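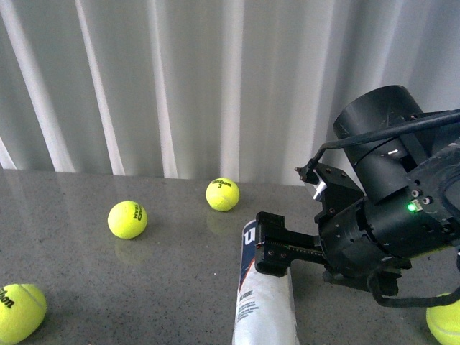
Skamari opens its doors twice a year, and I have wanted to get in ever since a coworker came back raving about it. In April I finally got a spot on the afternoon tour, 200 of us split into small groups, and I came home with a full notebook and sore feet. If you have any interest in how robots pick up ordinary skills, put your name down for the next one!

The building is an old carpet warehouse on the Cirholm side of the river, a ten-minute walk from the bus station (follow the painted arrows, the map on the flyer is wrong). Coffee first, then a short talk, then straight in among the work cells. I had expected glass walls and a guide with a headset. What we got was a row of counters, a lot of cable, and people who went right on working while we stood next to them and asked questions.

The project is called Hadgu. The idea is simple enough to explain over the coffee: an operator guides the arm through a task, the cameras and the joint readings are saved together, and that one run becomes an example. Do it again with the things moved a little. Then again. The learning system gets all of it and has to work out for itself what the runs have in common.

When our group came up, the cell was on tennis balls and their can. I could have stayed there all afternoon. A can on its side is a nasty thing to grip, round and slick, and a ball is no better, and you start noticing how many small decisions your own hand makes without telling you. The operator talked us through how she comes in over the can and squares up the fingers before closing. She said a run where you hesitate and correct yourself is worth keeping, as long as you label it that way.

That label business took up a good part of the tour. Each run gets a short written note, and a second person checks it against the recording before it goes into the set. The tennis set stood at 1576 runs the day we visited, and the board by the door showed 49 added since morning. Another 23 were waiting for a check. I love that they keep the board up where visitors can read it. 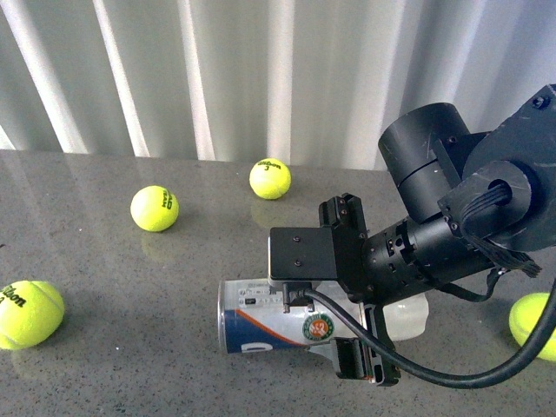
Drirkero, from the same tour group, wrote to me afterward that the checking impressed him less than it did me: two people reading the same note can share the same blind spot, and he would have liked to see a few runs labeled from scratch by someone who had never seen the first version. Good point, and I wish one of us had raised it in the room.

We did get to try the controls at the end, on a practice arm near the exit. You get two minutes. I spent the first one going left when I meant right, and in the second I nudged a foam block off its mark and was absurdly pleased with myself. There was a line behind me the whole time, so go there first if you can slip ahead of your group.

Practical notes: closed shoes required, no bags past the front desk, and the last tour starts at 4 p.m. The café next door does a very good lentil soup.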